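### 3.2 Kitchen Counters and the Storage of Everyday Items

The second part of the study looked at how households in Urnwood use their kitchen counters over the course of a working week. Earlier research on home storage has mostly dealt with closets and pantries, where items are put away and taken out on purpose. Counters are different in that they serve as both a place to work and a place to keep things. Shirazi treats this double role as the main source of disagreement between people who share a kitchen, and the present section follows her use of the term "standing items" for objects that stay on the counter between meals.

A total of 47 households took part. Each household kept a written diary and answered questions in two interviews, the first in February and the second after the diary was complete. Participants were asked to record any item that was moved in order to make room for cooking, along with the place it was moved to. They were not asked to tidy the kitchen or to change their habits. Nine households returned diaries with missing pages; these were kept in the interview results but left out of the comparison of entries.

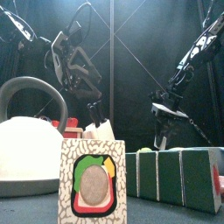

**Figure 2.** Kettle, patterned box and knife block.

Participants gave two main grounds for leaving an item out. The first was frequency of use. An appliance needed every morning was seen as having a right to its place, even in kitchens where work space was short. The second was the effort of putting the item away, which had less to do with its weight than with the height of the cabinet it belonged in. Older participants mentioned high shelves more often, and several had stopped using them entirely.

Packaged food followed a less settled pattern. Many diaries described boxes and bags that were left out after shopping and then moved from one end of the counter to the other for several days. In the interviews, participants often disagreed with other members of the household on whether such items had been put away – a point that the diaries alone did not bring out.

The size of the kitchen had a weaker effect than expected. Households in the Evier apartments, which have the shortest counters in the sample, did not report moving items more often than those in larger homes. Section 3.3 considers whether shared cooking times account for this result.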